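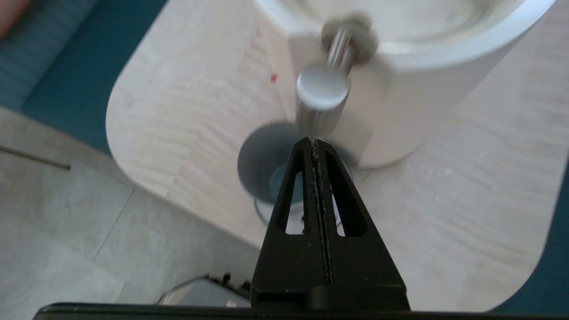
De : Estrella Bautista
À : liste bonnes-pratiques-manipulation
Objet : Re: Projet de règles pour les séances de prise d'objets, version de travail
Date : 22/1/21

Bonjour à toutes et à tous,

Merci, Simin, pour ce long message que j'ai lu deux fois, la première dans le train et la seconde avec un crayon, et merci aussi à ceux qui m'ont écrit en privé entre-temps (je ne réponds pas à chacun, pardonnez-moi, la semaine a été pleine à Drommont et je préfère que la discussion reste sur la liste, où tout le monde peut me contredire). Je reprends tes points dans l'ordre, en gardant les passages auxquels je réponds.

Simin Bahrami a écrit :

> Chers tous,
>
> Comme convenu je vous envoie la version de travail des règles Flokodar
> pour les séances de prise et de dépose d'objets du quotidien, celles
> qui se font sur du mobilier ordinaire et sans cage. Je rappelle que le
> texte ne remplace pas l'analyse de risques de chaque site. Il dit
> seulement ce qu'on s'engage à faire de la même manière à Drommont,
> chez Cerar et chez Prasertsri, pour que nos enregistrements soient
> comparables et que personne ne se pince les doigts.
>
> 1. Avant la séance, le sol est dégagé dans toute la zone où
> l'opérateur peut poser le pied. Rien ne traîne : ni câble, ni
> baguette, ni boîtier.

Tout à fait d'accord sur l'intention, et je crois que c'est la règle que nous respectons tous le moins bien, moi la première. Je voudrais quand même qu'on distingue deux choses. Il y a ce qui n'a rien à faire là, qu'on ramasse, point final. Et il y a le matériel de la séance qui, dans certains salons, n'a pas d'autre place que par terre près de la table. Pour celui-là je propose la rédaction suivante : « Le matériel nécessaire posé au sol est rangé contre un pied de meuble ou un mur, hors du passage, et signalé à l'opérateur avant la première prise. » C'est un peu plus long, mais au moins on pourra l'appliquer sans tricher. Sur du carrelage clair un objet sombre se voit bien quand on regarde ses pieds, seulement voilà, en séance on regarde la pince.

> 2. Les doigts de la pince sont inspectés à chaque début de séance :
> fissures, jeu à la fixation, état de la bande d'adhérence. Une bande
> qui peluche ou se décolle est remplacée tout de suite.

Ici je serais plus nuancée. Nos bandes ont vite un aspect un peu duveteux, et si nous devions les changer au premier poil nous passerions nos matinées à gratter de la colle. Chez nous l'usage est de les remplacer au bout de 600 prises, ou avant si un bord se soulève quand on passe l'ongle dessus. L'essai de l'ongle vaut ce qu'il vaut, je sais bien que ce n'est pas très savant, mais tout le monde le comprend et il prend moins de temps que de remplir la fiche ! Pour les doigts ajourés, j'ajouterais un mot : regarder les angles intérieurs des découpes. Notre doigt fendu de septembre avait lâché exactement là, et l'inspection de la veille, faite de bonne foi, n'avait porté que sur la pointe et la fixation.

> 3. Les objets sont disposés de manière à ne pas se masquer les uns
> les autres pour la caméra du poignet.

C'est le point sur lequel j'ai reçu le plus de courrier. Je comprends l'envie d'avoir des vues propres, mais les gens chez qui ces machines iront un jour ne rangent pas leurs affaires en ligne de parade. Un gobelet gris à moitié caché par le doigt, un cylindre de métal juste derrière, un grand cylindre blanc derrière encore, tout cela dans le même axe : c'est de la table basse tout à fait courante et je tiens à ce qu'on le garde. Ce que la règle devrait exiger, à mon avis, c'est que la disposition soit notée, et qu'on puisse dire après coup si l'alignement était voulu. Je propose donc de remplacer « de manière à ne pas se masquer » par « selon la disposition inscrite sur la feuille de séance, les masquages voulus étant indiqués ».

Et puisque nous parlons du métal, un petit paragraphe sur les reflets ne serait pas de trop. Un dessus plat qui prend la lumière devient un disque très pâle où l'on ne distingue plus grand-chose. Je ne veux interdire ni le métal brillant ni le bois clair, qui est partout dans nos maisons, mais on peut au moins demander un contrôle de l'exposition avec les objets en place. Nous l'avons fait trop longtemps sur la table nue, ce qui ne servait à rien.

> 4. Distance minimale entre tout objet et le bord de la table : à
> fixer. Cerar propose une main, Prasertsri préfère une valeur
> chiffrée.

Je me range du côté de Prasertsri, avec toute mon affection pour les mains de Cerar, qui ne sont pas les miennes. Une règle doit donner le même résultat quel que soit celui qui l'applique. En revanche, il faut préciser comment on mesure quand le plateau a des coins arrondis. Avec un gros arrondi, la personne qui mesure depuis le coin imaginaire et celle qui mesure depuis le bois réel n'obtiennent pas du tout la même chose, et l'objet peut se trouver bien plus près du vide qu'on ne le croit. Je suggère : « distance mesurée au bord réel le plus proche, arrondis compris ». Pour la valeur elle-même, je laisse Prasertsri faire une proposition, ils ont les plus grandes pinces et donc les plus grands soucis.

> 5. Vitesse réduite pendant l'approche finale. Je n'ai pas de seuil à
> proposer, merci de me dire ce que vous pratiquez.

Nous réduisons de moitié à partir du moment où la pointe du doigt passe sous le sommet de l'objet le plus haut de la table, et pas seulement de l'objet visé. La nuance compte beaucoup quand il y a une tige ou un bouton qui dépasse. C'est en général lui qu'on accroche, et c'est aussi lui qui est flou à l'image parce qu'il est tout près de la caméra. L'opérateur qui surveille seulement l'écran est donc mal renseigné sur ce qu'il risque de toucher en premier. J'aimerais une phrase qui dise que l'approche se surveille des yeux, directement, l'écran venant en complément.

> 6. Arrêt : un bouton à portée de main de l'opérateur, un second pour
> l'observateur s'il y en a un.

Rien à redire. J'enlèverais même « s'il y en a un ». Pour des séances en pièce de vie, avec un canapé ou une banquette à côté de la table, il y a toujours quelqu'un qui finit par s'asseoir, et cette personne devient un observateur, qu'on l'ait prévu ou non. Autant lui donner le bouton et lui dire où garder ses genoux.

> 7. Chaque séance reçoit une fiche. Les fiches sans signature ne sont
> pas versées au dépôt commun.

J'ai repris les nôtres depuis le début du projet. Sur 749 fiches, il y en a 29 sans signature, et dans presque tous les cas je sais très bien qui tenait la manette ce jour-là. Je trouverais dommage de jeter ce travail. Pourrait-on admettre une signature tardive, datée du jour où elle est faite, avec la mention « régularisée » ? Pour les séances à venir, je suis d'accord pour être stricte.

> Merci de vos remarques, même brèves. Je reprendrai le texte quand
> chacun des 3 sites aura répondu.
>
> Bien à vous,
> Simin

Les miennes ne sont pas brèves, tu me connais. Il me reste une question qui n'est dans aucun de tes points : que fait-on des objets personnels qui se retrouvent dans le champ, un vêtement, un coussin, du courrier ? Chez nous on retire ce qui porte un nom ou une adresse et on laisse le reste, mais ce n'est écrit nulle part. Je veux bien rédiger un point 8 si Cerar me dit comment ils font, il me semble qu'ils avaient une note là-dessus.

Je joins à part, pour Simin, le texte avec mes modifications en marge. Si quelqu'un d'autre le veut, qu'il me fasse signe.

Bien amicalement à tous,

Estrella Bautista
Drommont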